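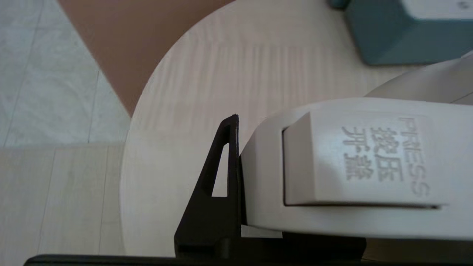 The lid button, with PRESS on it in raised letters.

The Rice at Number 27

June
by the Thursday Desk

Print this page | E-mail this story

My aunt left me her apartment over the shoe repair on Schwaiger Street, and for the first week I did nothing in it but open windows. You would not believe how much a person can keep in four rooms. She had the Sollance phone book going back to before I was born. She had a drawer of string, and I mean a whole drawer, with the short pieces tied in a bundle of their own.

I wasn't supposed to stay. The plan was to clear the place, hand the keys to the landlord and take the late train home to Zesgate, where I had a job I didn't like and a plant I did. But the first night it rained so hard the trains stopped, and I slept on her couch with my coat over me, and at 5 in the morning somebody knocked.

It was the woman from across the hall. She had on a green bathrobe and she was holding a bowl.

"Is it ready?" she said.

I said was what ready.

"The rice," she said, a little sharp, like I was the one out in the hall in a bathrobe. Then she looked past me at the couch and the coat and her whole face changed. "Oh," she said. "Oh, that's right. I forgot. I woke up and I forgot." And she went back in and shut her door so softly I didn't hear it click.

Well, I couldn't sleep after that. I lay there listening to the gutters and thinking about my aunt, who never once cooked for me in my life. At Christmas she took us all to the Bramora Hotel and sent back the soup. And here she'd been making breakfast for the neighbors! For how long? I had no idea. I'd visited maybe twice in ten years, and both times I kept an eye on the clock.

So the next night I bought a bag of rice. I ruined the first pot. I ruined the second one too, but less, and at 5 I carried it across the hall in a dish towel and knocked.

She looked in the pot for a long while.

"Your aunt rinsed it," she said.

"How many times?"

"Until she was done complaining about you," she said, and she took the pot out of my hands and let me in.

I heard a lot that morning. I heard that I never wrote, that I'd borrowed $4000 for a van and sold the van (true), and that I had my grandfather's ears. I heard that my aunt had been proud of me over some swimming race I'd forgotten all about, and had told the man downstairs, and the mailman, and a lady on the bus who didn't speak English. The rice was gluey. We ate all of it with pickles out of a jar, and the window went gray and then yellow, and the shoe repair man rolled up his shutter underneath us with a noise like a train.

I called Zesgate around noon and asked my roommate to water the plant.

That was a good while ago now. I still have the string - I've even added to it. I rinse the rice until the water runs clear, and I complain the whole time, mostly about the landlord, and when I hear slippers in the hall I get down the second bowl.

Print this page | E-mail this story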